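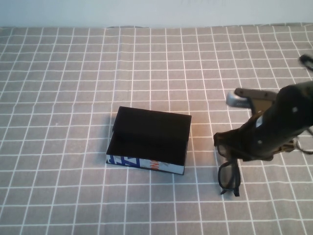 1/ Glasses into the box: a thread about placement planning

Big week for our little planner! Darnero (our motion stack, four years of my evenings at this point) now handles hanging things. Glasses are the nastiest item on my list and I love them for it.

2/ Why nasty: you grip one part and the rest goes where it likes. A temple arm dangles below the fingers and the old planner had no idea it existed. It checked the gripper against the box, said "all clear" and drove off happily.

3/ So now the held object gets its own collision shape, rebuilt after every grasp. Depth points under the fingertips get clustered, wrapped in a few convex hulls and attached to the wrist frame. Takes 39 ms on the desktop in the lab, which is fast enough that I stopped caring.

4/ The lid was the next headache. A half-open hinged lid is a thin dark sheet at an angle, and depth on matte black is awful — lots of holes, a few points floating in space. Mwajuma Shemweta had the idea of fitting a plane to the lid's edges and ignoring the middle completely. Works so much better than my hole filling (RIP, two weeks of hole filling).

5/ The grid on the cloth is there for me, by the way. I overlay the projected grid on the camera view and if the lines slide off each other, calibration has drifted. Wrinkles mess with it near the back, so I only trust the flat part in the middle. Cheap check, catches a lot.

6/ Numbers, for those who like them! 289 simulated placements with the new held-object model, 9 collisions. All 9 were the dangling temple touching the box rim on the way in. Same bug every time, and I'm weirdly happy about that.

7/ The fix I'm trying: let the planner tilt the wrist before it crosses the rim, with a cost on the lowest point of the held shape. First version tilted so hard that it ran into a joint limit and sat there sulking. Softer cost now, 4000 samples per plan, and the paths look lovely.

8/ Someone asked about Jirkdale. Yes, still using it for replay! Being able to scrub back through a plan and see which hull was nearest to what, step by step, has saved me more hours than any clever math. I'll push my config once I've cleaned out the hardcoded paths.

9/ Next up: closing the lid afterward. That's contact on purpose, so the collision checker has to learn when to look away. If you've done this with a sampling planner, please tell me how you handled the switch — replies are open and I'm reading all of them on Tuesday.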